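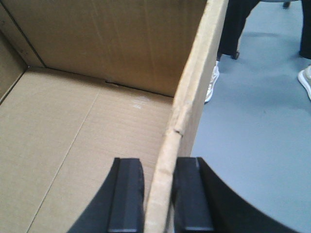
The wrist camera's view, with the fingers on either side of the box wall.

Murlow wants 2,000 dollars for the starter version of its desktop arm kit, and the product page says you can go "from carton to first task in 20 minutes." I've now read that line so many times that I hear it in my sleep. Mine took most of an afternoon, and the first task was moving a cardboard box by one wall.

Some credit first. The arm is solid, the cables are long enough, and the camera feed is better than I expected at this price. You get to see the edge of the cardboard and the gap between the fingers, and lining the two up by hand is easy once you stop overcorrecting.

My trouble is with the word "adaptive," which Murlow prints all over the manual. The grip setting has 5 steps. You choose one. If you choose wrong, you choose again. Kulsoom Rajput, who lent me her old Verkside arm for comparison, asked what part of that was adapting, and I didn't have an answer for her. The Verkside has a plain dial and makes no claims about it.

Then there's the service plan. Setup help is free for 2 months, after which you pay by the call. I wrote to support in November to ask whether thin material like box walls needed its own profile, and a reply came from a Lakshmi D'Souza, polite and quick, telling me a "flexible goods" profile was planned. Planned for when? She couldn't say. I would like to know that before anyone sells me the upgrade.

I haven't tried the Cheema fingers that people on the forum keep recommending. They cost nearly as much as a decent used gripper, and I'm not ready to spend more money fixing something I just bought.

So the kit stays on my bench for now, but I've turned off the renewal on the service plan. If the new profile shows up I'll load it and run the same box job again – and I'll be timing the setup.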